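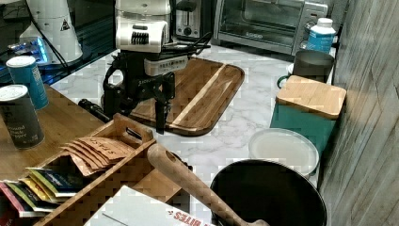

# Chapter 6: Planning a Pick-and-Place Task

The earlier chapters treated the arm as a set of joints and the gripper as a single value between open and closed. In this chapter both are put to work in a kitchen. By the end of it, each project group should be able to write a task plan, test it at low speed and record the result in a form that another group can repeat.

A kitchen worktop is a harder workspace than the marked bench used in Chapter 5. Objects differ in height, finish and grip width, and several may stand close together. A cutting board has a raised rim, so a tool that approaches at board level will strike it. The plan must therefore give a clearance height for every move – including the short ones.

## 6.1 Describing the workspace

Begin with the fixed items. In the Mordale exercises the cutting board is the reference object, and all positions are measured from its centre. Next, list the items that may be moved, such as mugs, canisters and lids. Finally, mark the zones the arm must not enter.

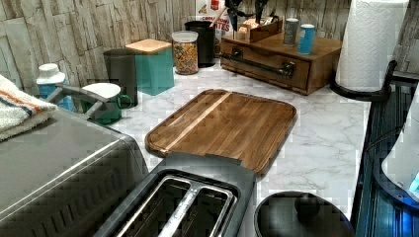
**Edum College – Department of Engineering – Student Robotics Project**

Transparent and shiny surfaces need separate treatment. A clear glass jar or a brushed metal toaster may return poor depth readings, and the position of such an object should be checked by hand before the first run. Soft items, such as a folded towel, have no fixed outline and are treated as obstacles until Chapter 9.

## 6.2 Setting the limits

The Flarnis controller accepts a speed limit in millimetres per second. For first trials the limit is 600, with the gripper empty. It is lowered again whenever an object is held above the board.

The worked data in this chapter come from the project log kept by earlier groups, which contains 2,519 attempts. Each entry gives the object, the approach direction, the grip width and the outcome. Failed attempts are kept in the log and are used in Section 6.4.

**Before continuing:** copy the blank Quintero task sheet into your project notebook and complete the first column.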